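How to Clean, Sort and Oil a Pot of Wooden Chopsticks

Posted 3/28/24 in Kitchen Jobs
By Arūnas Paulauskas

I love this job. I know how that sounds, but a pot of wooden chopsticks is one of the most used things in our kitchen and one of the least looked after, and an hour of attention makes such a difference to it! You get sticks that feel smooth again, pairs that match, and a holder that doesn't smell like the bottom of a pond.

This is the way I do it at home, a few times a year. It works for eating chopsticks and for the longer cooking ones, as long as they're bare or oiled wood. If yours are lacquered, do the washing and sorting and skip the sanding and oil altogether.

What you'll need

A washing-up bowl, or the sink if it's clean
Dish soap and a soft sponge
A bottle brush for the holder
White vinegar and bicarb soda
Two old tea towels
Fine sandpaper, 240 grit or thereabouts, and a bit of something finer if you have it
Food-safe mineral oil or a board oil
A lint-free rag
A cloth to cover the table

I use the board oil from Kindcombe, the hardware shop near us, because it comes in a small bottle and a small bottle lasts me ages. Any food-safe mineral oil will do the same job. I'd stay away from olive oil and the like. It goes sticky, then it goes rancid, and then you're scrubbing it all off again.

Getting set up

Put the cloth down first and don't bother ironing it. You want something between the sticks and the table so they don't roll away, and so that sanding dust has somewhere to land that you can pick up and shake outside. Pale cloths are good, you can see dark wood and stray splinters against them. Stand the holder in the middle with everything still in it.
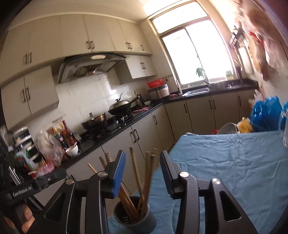
Before you tip anything out, run a finger under the base of the holder. If there's a ring of damp on the table, the drainage is blocked or there isn't any, and that's worth sorting before you put clean wood back inside. A lot of sad chopsticks come down to this one thing. They get washed properly, they get dropped in tip down while they're still wet, and the tips sit in a spoonful of grey water until dinner.

Now pull the lot out and give the holder a good look inside with a torch.

Cleaning the holder

Holders with little drainage holes low down are great, but the holes clog with starch and soap. Here's my routine.

1. Knock out any crumbs over the bin.

2. Spoon in some bicarb, then pour over a splash of vinegar and let it fizz away. The fizz is mostly for fun, but it does loosen things a bit and kids will happily volunteer for this step.

3. Scrub with the bottle brush, right into the join between the wall and the base.

4. Poke each hole through with a toothpick from the inside out. If you push from the outside you only move the muck back in.

5. Fill the washing-up bowl with hot soapy water and sit the holder in it while you do the sticks.

6. Rinse, shake, and leave it upside down on a rack so air can get in.

If your holder has no holes at all, don't worry. Put a folded square of paper towel in the bottom and change it when it's damp. My sister in Skiltthorpe uses a 900 ml stoneware crock that way and her chopsticks are in better nick than mine.

Washing the sticks

Wash them in small handfuls. I used to rub the whole bunch between my palms under the tap, like everybody does, and it's quick, but it knocks the tips against each other and that's where the chips come from. These days I do a few at a time with the soft side of the sponge, wiping from the fat end down to the tip.

Warm soapy water, a quick rinse, straight onto a tea towel. Don't soak them! Wood drinks water, swells, and then splits as it dries. And no dishwasher, please, not even the top rack. I've ruined a lovely set from a market stall in Futholm with exactly one cycle.

For sticks that smell of garlic or chilli oil, make a paste of bicarb and water, rub it down the bottom third, leave it for a few minutes, rinse. For turmeric stains I've never found anything that works completely. A sunny windowsill helps a fair bit.

Roll them in the towel, then spread them out in a single layer on the dry one. Overnight is best. If you're impatient (I am) a warm day and an open window will do it by mid-afternoon, but the wood has to be properly dry before any sanding.

Finding the pairs
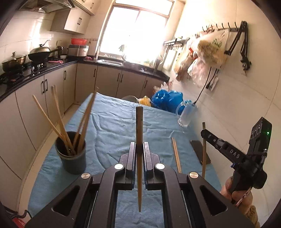
Matching is the part I look forward to, and it's a terrific job for a wobbly attention span. Colour is the obvious place to begin, but it'll fool you, because two sticks from the same packet can age very differently depending on who grabs which. Shape is more reliable. Take one stick at a time, hold it upright and look at it on its own: this one has a thick, squared upper end and gets narrower toward a golden-brown tip, so its partner should be squared off at the top as well, with the same sort of taper, even if it has gone greyer or lighter over the years. When you've got two that look alike, lay them side by side on the cloth, like the light pair there, and go back for the next. Everything you haven't got to yet can wait in the container.

Once they're in likely pairs, check the length. Stand both sticks on the table with the thick ends down and see if the tips meet. Then swap your grip and do it with the tips down, because a worn tip can hide in the first test. A difference you can barely see is no trouble for eating noodles. A difference you can see from across the table is annoying with every mouthful.

Roll each one too. Put it flat, nudge it with a finger, and watch the tip. Square-ended sticks won't roll far, so turn those over a side at a time and look for daylight underneath. A slight bow is okay if the partner is straight enough to meet it. A proper banana goes in the other pile.

Ah yes, the other pile. You will have one. Mine gets:

Sticks with a split running along the grain
Sticks with a soft or fuzzy tip that doesn't come good with sanding
Anything with black spots that stay after washing
Singles with no hope of a partner

Black spots are mould, and those go straight in the bin or the fire. The clean singles are far too useful to throw away. I use them to stake seedlings, stir paint, poke holes in potting mix, test the middle of a banana loaf and fish toast out of the toaster (switched off at the wall, thank you). One lives beside the stove for clearing the rim of the sauce jar.

If you cook with long ones as well, keep those as their own group. Mine are 27 cm and scorched at the tips from deep frying, and they'd only confuse things in with the eating ones.

Sanding

Only sand what needs it. Run each stick lightly between your thumb and finger, tip to top and then back. Going one way you'll feel nothing, and going the other way you'll find every raised fibre.

Fold a small piece of sandpaper around the stick and draw it along the grain, never across. Almost no pressure. A few strokes, turn, a few more. If the tip is chipped, rub it in small circles on a sheet of sandpaper laid flat on the table until the edge is rounded, then do the same to its partner so they stay even. I forgot the partner the first few times and ended up with a very lopsided set.

For squared ends, keep the sandpaper flat on each face. It's easy to round the corners off without meaning to, and the corners are what stop the sticks rolling off your bowl. Just kiss them with the finer paper so they aren't sharp.

Wipe off all the dust with a barely damp rag and let them dry again.

Oiling

Put a little puddle of oil on the rag — about a teaspoon does a whole family's worth — and pull each stick through it. Watch what happens to tired old wood! All that dusty grey warms up and you can see the grain again. It's the best bit.

Leave them on the cloth for 2 hours, then wipe off anything still sitting on the surface. If they've drunk the whole lot, do a second coat. If they feel greasy, you've put on too much, so buff them with a dry corner of tea towel.

Lay your oily rag out flat to dry before you bin it, outside if you can. Mineral oil is pretty tame but some board oils have other things blended in, and it's a good habit.

Putting them back

Tips up or tips down? People have strong feelings. My neighbour Naidoo is tips up, always, so the eating end gets the air. I go tips down for the ones the kids grab, so there are no fingers on the business end, and I make sure they're bone dry first. Either is fine with good drainage.

What matters more is room. The sticks should be able to fan out a bit and lean on the rim. If you have to wiggle one out, there are too many in there, and the spares can go in a drawer.

Keep the holder away from the steam of the kettle and rice cooker if your bench allows it. Ours moved to the other side of the kitchen in June and I've had far less fuzz on the tips.

A few questions I get

Can I do this with bamboo? Yes, exactly the same way, though it splinters more readily so go even easier with the sandpaper.

How often should I oil them? When they look pale and feel dry. For us that's every couple of months for the everyday ones, and hardly ever for the cooking ones, which get plenty of oil as it is.

What about takeaway ones? I don't bother oiling those. They're handy in the garden shed.

Can I use beeswax? You can, over the oil, rubbed in thin and buffed well. It feels beautiful for the first few meals and comes off with hot soup.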